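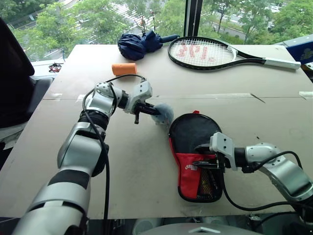
## Section 4: Getting the Vurcombe talking to your Wi-Fi

Okay, you've got the weather station bolted to its pole and the batteries are in. Now comes the part I get the most email about, so I'm going to take it slowly. Grab the console, your phone and your Wi-Fi password (the real one, not the guest network!) and sit somewhere within sight of your router.

### Pairing the outdoor sensor

1. Slide the battery cover off the back of the console and put in the three AAs.
2. Hold down **SET** until the screen flashes. Mine takes a slow count of five.
3. Press **UP** until you see `SENS`, then press **SET** once.
4. Leave it alone for 20 minutes. I know, I know. I poked at mine the first time and had to start over, twice.
5. When the little antenna symbol stops blinking, you should have an outdoor temperature. Wind and rain show up a bit later.

> **Note:** If you bought the older Basville sensor secondhand, it pairs the same way, but the menu says `EXT` where mine says `SENS`.

### Joining the network

1. Open the Herkside app and tap **Add station**.
2. Type in the four-digit station code from the sticker under the console. Mine is 2741, and I'll use that in the rest of this guide, so swap in yours wherever you see it.
3. Pick your network from the list. The console only sees the 2.4 GHz band, so if your router uses one name for everything and the console sulks, turn the 5 GHz band off for a few minutes while you do this.
4. Enter your password. Capital letters count, and the app hides what you're typing unless you tap the eye.
5. Wait for the globe symbol on the console. Once it's solid you can turn the 5 GHz band back on.

> **Caution:** Don't pull the batteries while the globe is blinking. The console may be in the middle of an update, and I had to mail one back over this.

### Setting your elevation

Please don't skip this one! Your pressure readings will be way off without it, and then the forecast icons are pretty much decoration.

1. In the app, go to **Station > 2741 > Location**.
2. Set the units to feet *before* you type the number. If you change them afterward, the app keeps the number and just swaps the label, which is how I spent most of June living on a mountain.
3. Enter your elevation. Mine is 2472 feet, which I got off a topo map.
4. Tap **Save**, then back out to the main screen and check that the pressure has moved.

### If it still won't connect

- **Globe never appears:** move the console closer to the router and repeat the network steps. You don't have to pair the sensor again.
- **Dashes where the wind should be:** spin the cups by hand and give it a few minutes.
- **App says the code is taken:** the last owner didn't remove the station. They need to delete it from their account, and there isn't a way around that from your end.
- **Rain total looks crazy:** you probably jiggled the bucket while mounting it. Clear it under **Station > Reset rain**.

If you're using the Boonyarit mast extension, do the leveling in Section 5 before you trust any rain numbers.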